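Wood Grain

November, by the Birix household pages editor

Wood grain is the pattern you see and feel in a piece of lumber, and I've been a little obsessed with it ever since I ruined my first bookshelf. The word gets used for a few different things, which confused me for years. Sometimes it means the direction the fibers run, sometimes the texture, and sometimes just the looks. I'll try to keep them apart here (no promises, even my lumber dealer mixes them up).

Where it comes from

A tree puts on a new layer of wood under its bark as it grows. In places with real seasons, the wood made in spring tends to be lighter and more open, and the wood made later in the summer is denser and often darker. Those layers are the growth rings. Cut across the trunk and you get circles. Cut along it and you get lines, and the kind of lines you get depends on where the saw goes.

Plain sawing is the simplest way to cut up a log, just slice after slice straight through. It gives you those big arches and wavy stripes, sometimes called cathedral grain. Quarter sawing takes more work and wastes more wood, but the lines come out straight and close together, and the boards move less when the air gets damp. Rift sawing sits close to that one, and I've only ever bought it once because wow, the price!

Pale woods and dark woods

Oak and ash have big open pores, so their grain is bold and you can feel it with a fingernail. Maple, birch and beech have tiny pores and look much quieter. I used to think of them as the boring ones. Now I like them best, mostly for the small stuff you only notice up close, the thin streaks and the odd little knot.
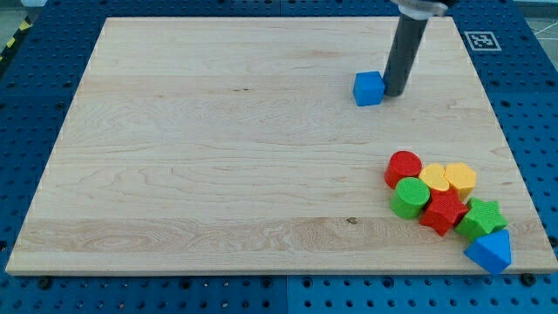 Fine, wavy grain on a pale board, with a small dark knot.

A knot is what's left of a branch. The trunk keeps getting thicker and swallows the base of the branch, and the fibers have to bend their way past it. If the branch was alive at the time, the knot is usually tight and stays put. If it was dead, the knot can be loose and may drop out someday, which happened to me with a pine shelf in the laundry room. Lumber graders look hard at knots because they can weaken a board. Plenty of furniture buyers go looking for them on purpose.

Figure

Figure is the fancy word for anything unusual in the look of the wood. Curly maple has ripples that seem to move as you walk by. Bird's-eye maple is covered in little swirls, and people still argue over what causes them. Burl is the wild, knotty stuff from lumps on the trunk, and it's lovely and a total pain to plane.

Working with it

Plane or carve with the grain, so the fibers lie down under the blade. Go against it and they lift and tear, and you'll be sanding until dinner. Ripping means cutting along the grain and crosscutting means cutting across it, and there are saws made for each. Wood also swells and shrinks much more across the grain than along it. My poor bookshelf was glued with no room to move, and it split in 3 places before spring. The replacement has slotted screw holes and is still holding up all my cookbooks.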